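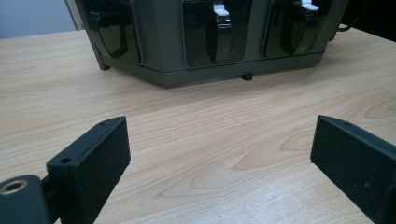
The appliance with the black levers on its wooden table, one of the places you would look after.

Part-time breakfast and pantry assistant, Ornbridge House, Linau

We are looking for a friendly and tidy person for the self-service breakfast room of our guest house. The work is 18 hours a week, mornings only, starting in March. We begin at 6.30 and the room closes for guests at 10.

Your tasks:
Wiping the tables and the dispensers, also the recesses and the levers, where fingerprints are seen very quickly
Refilling what is used up and writing it in the pantry book
Putting away the deliveries from Kerkberg, which come 2 times a week
Keeping the shelves in order, oldest goods in front

You do not need experience in a hotel. It is more important for us that you work calmly and that you see by yourself when something must be cleaned. In the high season we serve almost 240 breakfasts in a week, so you should not mind to stand and walk. Simple English is enough, we speak it also as a second language in the house.

We offer a fixed contract, breakfast on your working days and work shoes.

Please send a short letter to the Ornbridge House office, or leave it at the reception. Applications are open until the end of February.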